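Clear the table first: an afternoon with Nadège Maillard

She had the kettle on before I got my coat off. No small talk, she starts with the tray.

"Red. Always red, or something loud anyway. You put a white cloth down, you put a red tray on it, and your eye goes there. People lose water glasses on a busy table all the time. They don't lose a red tray."

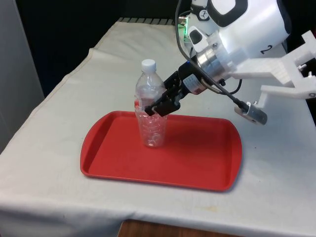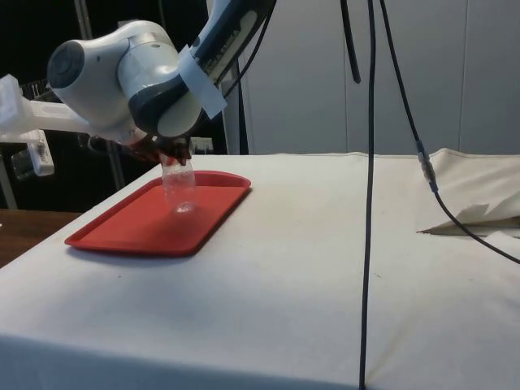 Clear plastic bottle, red tray, white cloth. Both pictures.

Maillard runs Brovelura, a one-woman business that sorts out other people's tables. Dining tables mostly, some desks, the occasional church hall before a supper. She's been at it 13 years. Before that, catering, for a company called Jutlow, where she says she learned to carry things and not much else.

I asked why a tray at all, for one bottle of water.

"Because it's never one bottle. It's one bottle at noon. Then a glass, then somebody's pills, somebody's keys. If there's an edge around it, the mess has somewhere to stop. A rim this high" – she holds up a finger and thumb, hardly anything between them – "and it still works. A puddle doesn't get on the cloth either."

The cloth. She has strong feelings about the cloth. White, plain, washed hot, ironed only if somebody's coming. Patterned ones hide crumbs, and she thinks hiding crumbs is how you get ants. I said my mother swore by patterned ones. She said my mother probably had ants.

We did have ants, in July, most years.

Her method, as far as I could write it down fast enough: everything off. Wipe. Cloth on. Tray down. Then only what gets used at that table in a day goes back, and it goes on the tray. What doesn't fit goes to another room. She gives people 2 trays at most and has been known to take the second one home with her.

"A man in Heinonen Street had 379 things on his dining table. I know because he counted, I didn't ask him to. He was proud of it a little bit. Pens, batterys, a bicycle bell. We got it down to four and a fruit bowl."

Did it stay that way?

"No idea. He never called back. So either it's perfect or it's terrible."

Back to the bottle. She's not precious about it, which surprised me. I expected glass carafes. She does own one, a wedding present, it lives in a cabinet. Day to day she's fine with an ordinary plastic bottle, cap on, standing up.

"Cap on. Write that down. People leave the cap next to the bottle and then it's two things. And then the cap is on the floor and then there's no cap."

And where on the tray? Toward the back, she says. Tall things back, low things front, so you don't reach over. Same as a shelf in a store. An empty bottle is the worst for tipping, there's nothing in it to hold it down, so when you pick it up pick it straight up, and when you put it back set it down the same way. No sliding. Sliding is what knocks the next thing over.

Her son Simon, fourteen and eating cereal through most of this, said she makes him practice. She said she does not. He said she did when he was little, with a yogurt drink. She admitted the yogurt drink.

I asked about turning the tray, whether it should line up with the table.

"Oh, who cares. Straight looks nice when guests come in. Crooked is fine if crooked is where your hand goes. I have a client who's left handed, hers sits on a diagonal all year long. If I straighten it she just turns it back."

More tea. It was past 4 by then and I'd used up the good pages in my notebook so the rest is a bit scrappy. She doesn't like baskets on tables (crumbs again). Doesn't like lazy susans. Will put up with a napkin holder. Thinks mail should never touch a table, ever, and has a hook by her door for it, though there was mail on the chair next to me and I moved it to sit down.

What does she charge? She'd rather not have it printed, call her. First visit is short and you're supposed to leave the table excatly as it is beforehand, no tidying up to look good.

"Everybody tidies anyway," she said. "I look in the oven. That's where they put it."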